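Visit Report: Solheim Fan Weekend, Tumley Exhibition Hall
Mar 3, 2022

The Solheim Fan Weekend returned to the Tumley Exhibition Hall after a gap of two years, and our members' delegation attended both days. The event is devoted to the long-running science fiction series Sekuvon and draws visitors from across the region. The organizers reported 3000 admissions, with day passes priced at $25.

The program opened with a panel on the final season. Signe Eklund, who played the ship's doctor, spoke at length about her last day of filming and took questions from the floor. Her autograph session was limited to 100 tickets, all of which had been claimed before the doors opened. Members who missed out were able to attend a shorter signing in the east lobby on the second day.

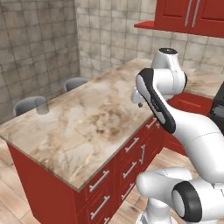

Members' Bulletin, Vol. 25, No. 2

The dealers' hall was well arranged, with wide aisles and clear signs. Purnanex, the licensed publisher of the series guidebooks, presented its spring list and offered reprints of several early titles. Prices were in line with those of previous years. The costume contest began late owing to a fault in the sound system, and the youth category was moved to the following morning.

Food service remained the weakest part of the event, and lines at midday were long. Our delegation has written to the organizers on this point. Members wishing to join the next group visit should notify the office by the end of March.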